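About Us

Hi, I'm Meifang Liang, and I run Plutareck, a small language school over a bakery on Gauthier Street. If you came up the stairs and smelled cinnamon, you're in the right place!

I started teaching in my own kitchen with one student, my neighbor Győző Balogh, who wanted enough Mandarin to talk to his daughter-in-law's parents at the wedding. He still comes. He also brings pickles, so I've never raised his rates.

We moved in here in April two years ago, and now we teach Mandarin, Cantonese, Finnish and Tagalog. I know that's an odd mix. It came from who I knew. Chi-keung Yu was teaching Cantonese at his church and needed a bigger room, Aatos Kokkonen answered a flyer meant for students (he can't resist a bulletin board), and Jonalyn Dumlao asked me in line at the bank why we didn't offer Tagalog. I didn't have a good answer, so now we do.

Group classes run 60 minutes and private lessons run 30. Most people start with a group and add a private lesson when they get stuck on something, usually tones or Finnish word endings. We use our own worksheets plus a reader called Lirer that Chi-keung swears by and I'm slowly coming around to. You don't need to buy anything before your first class. A notebook is plenty.

We talk a lot. If you took a language in high school and mostly filled in blanks, the first week may feel strange - you'll be ordering soup and complaining about the weather before you can spell either one. Mistakes are loud here and we like them that way.
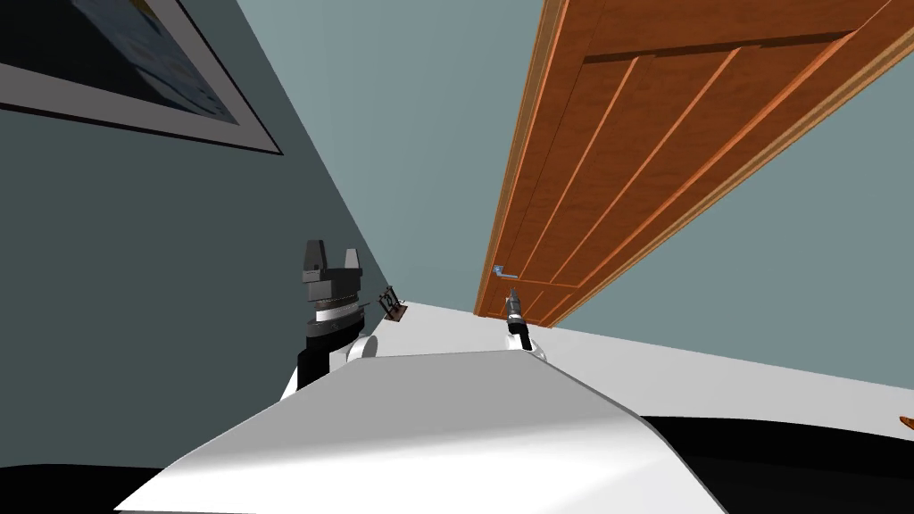

A wooden door and a pale gray-blue wall, in a computer rendering.

Kids are welcome from age eight, and there's a family rate if two or more of you sign up together. Parking is behind the building, next to Clutov Shoe Repair. Please leave the spot by their back door open, they get deliveries.

Want to sit in on a class first? Just write to me and tell me which language. I answer everything myself, sometimes pretty late at night.

- Meifang

Page updated 7/23/25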